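22 July 2022

Home late from Gurnbridge and too wound up to sleep, so I may as well write it all down while the tea cools. We drew. I keep saying it out loud in the kitchen as if someone might correct me. We drew 2-2 away at Gurnbridge, in a preseason match that I know perfectly well doesn't count for a single point, and I am as happy as if we'd been handed a cup with ribbons on it!

I should go back a bit, for the sake of whoever I am when I read this again in the winter. Since April, when Banton beat us by 3 and we trudged off in the rain with our heads down, I don't think there has been a cheerful conversation about the Brullby back line anywhere in town. I've had my share of the unhappy ones. Everybody had a theory. Too slow, too old, too deep, too far forward (those last two often from the same person, in the same breath). And then young Ivanyshyn arrived over the summer to play in the middle of it, and I'll admit I had my doubts, because he is built like a coat rack and he hardly says a word.

Well, I take it all back. He was talking the whole evening. You could hear him from where we sat, pointing and hollering and moving people over a yard this way and a yard that way, and grown men who have been at the club for ages were doing what he told them. Gurnbridge are a proper side, too. They pass it quickly and they have that tall striker who leans on you all night long, and for the first half hour I was sure we'd be run ragged. We were a goal down before I'd gotten the lid off my coffee. It came from a corner, which is how it always comes, and I heard myself groan along with everybody else in our little patch of the stand.

But then they settled. I don't know how else to put it. Ivanyshyn went up for a free kick in the 34th minute and got his head to it, and it looped over the keeper so slowly that I had time to stand up, sit down and stand up again before it dropped in. Oh, the noise! There were 200 of us at the very most and we sounded like a whole town. They scored again right after the break, a good goal, I won't pretend otherwise, and we leveled it with a scruffy one off somebody's knee that I'm already describing to people as well worked.

The last part of the match was all Gurnbridge. Cross after cross came in and I watched most of it through my fingers. I was so proud of them, though. Even the ones who aren't my favorites (I have never made a secret of my feelings about our left back) were throwing themselves at everything. He cleared one off the line and I may have shouted an apology to him. He won't have heard it, and it's probably better for both of us that way.

The drive back was long, with that roadwork by the bridge, and I had the radio off so I could go over it in my head. I do wonder whether we'll keep playing the ball out from the back the way we did tonight. It frightened me half to death, but it looked like real football, and it's ages since I've been able to say that about us.

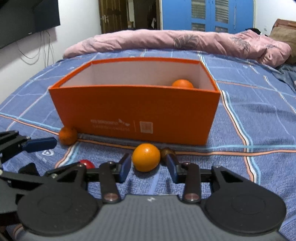
Lev Sydorenko thinks I'm getting carried away, and told me so on the phone when I'd barely gotten my shoes off. According to him, Gurnbridge took off their best players with a good stretch still to go, the tall fellow included, and a defense can look very fine indeed against tired legs and trialists. He said to come and see him when we've held out at Banton in front of a full house, and then he'll buy the pies. He did allow that the header was a beauty. I wrote down the part about the pies on the pad by the phone, with the date we play there underlined.

He may be right, and he often is about defenders, having shouted at so many of them. But I told him he should have come and seen it for himself, and he went a little quiet and asked what time I'd be leaving for the next one. So I'm to pick him up at the corner, and I must remember to bring the other blanket, and to get gas before I go. The tea's stone cold now. I'm going to drink it anyway and go up to bed.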